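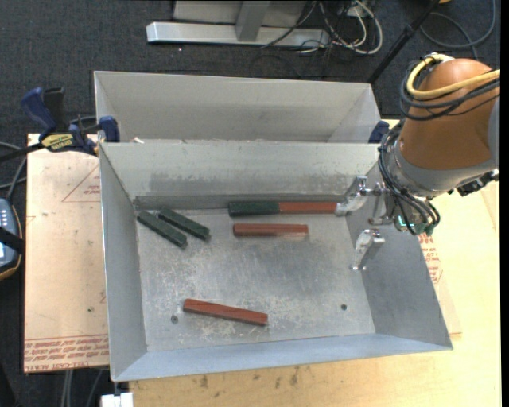
Fragkou Open Workshops: your questions

What are the open workshops?
Once a year, on 9th November, makers and small factories across the Fragkou valley let anyone wander in and see how things get made. There are 15 places to visit this time, from a bell foundry to the Jametti biscuit works (go early, the queue gets long!).

Do I need a ticket?
Only for the foundry and Jevetti Clocks, where space is tight. Everywhere else, just turn up.

Who started it?
Themis Karagiannis and Ezequiel Medrano, who mend church organs and love showing people the insides. They began with 2 workshops and a hand-drawn map. Last year we had 466 visitors, and we're still a bit giddy about it.

Can I bring children?
Please do! Under-eights need to hold a grown-up's hand on the factory floors. The paper mill lets children make a sheet to take home, and it's brilliant fun.

What should I wear?
Flat, closed shoes. Tie long hair back. We lend out goggles and ear defenders.

How do I get around?
A free bus loops the valley from the station, or you can walk the river path between the mill and the dye house, which is lovely even in drizzle.

Are dogs allowed?
Not indoors, sorry. The Fleltness pottery has a shady yard with water bowls.

Can my workshop join in?
Yes, we'd love to hear from you! Sign-up for next year opens in March.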